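3.2 Drying trials

The Prellia tunnel dryer was run at the Takel workshop in July, using sliced pepper and lemon as test material. Each batch was weighed before loading and again after discharge. Belt speed was held constant and only the air temperature was changed. The lowest setting, 42 degrees, gave the most even colour but the longest drying time. 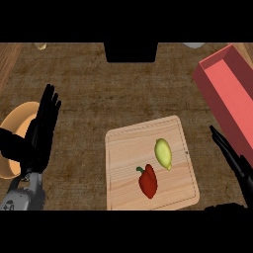 Figure 4. Lemon and red bell pepper on a cutting board.

A total of 201 batches was completed. Energy use was read from the meter at the control panel and came to 2279 kWh over the full series. Readings taken during the first warm-up were excluded, as the door seal had not yet been replaced by the supplier, Flasis.

3.3 Review of the draft

The draft was circulated within the department on 2 Aug 2021.
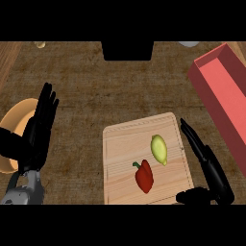
Naa Addo replied that the energy figure should be divided by the mass of water removed, as the present total cannot be compared with other dryers. She also asked for the fan load to be stated separately. Both changes have been made in Table 6. The fan was not metered in the early runs, and its load there is taken from the rating plate.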